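Taped grid layout adopted for packing floor at Zepeda

Deltero has changed the way it marks out sorting areas at its Zepeda site, replacing painted lines with blue painter's tape. The change took effect on 16/06/2023 and applies to the small sports goods section, where tennis balls and their cans are matched before packing.

Painted lines had to be ground off each time the layout changed. Tape can be lifted and laid again between shifts, and each cell of the grid is given a reference that corresponds to a line on the packing sheet.
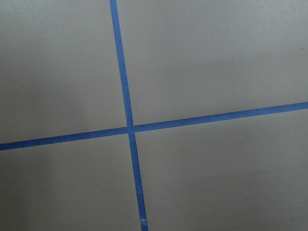
Crossing strips of blue tape on a grey surface at the Zepeda site.

Getsemaní Xolalpa, who drew up the layout, said strips are laid in one direction first and then crossed — the crossing point serves as the corner of each cell. Creased or scuffed lengths are noted at the end of the week and replaced on Mondays.

Part of the floor is covered with brown paper before taping. Cans stand upright inside a cell, and balls are placed separately until the two are paired.
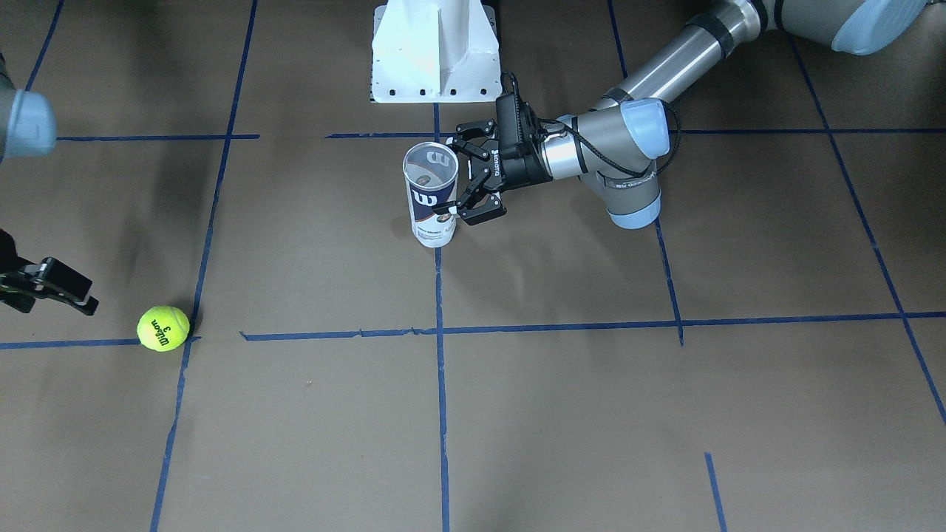
The paper is taken up and renewed every 30 days, along with any tape fixed to it. Stock references are unchanged, and the 768 product lines held in the Rundis inventory system will not need to be re-entered.

Deltero has ordered 17 further cartons of tape from its supplier, Bumo. A second section, handling shuttlecocks and grips, is due to move to the same layout in September.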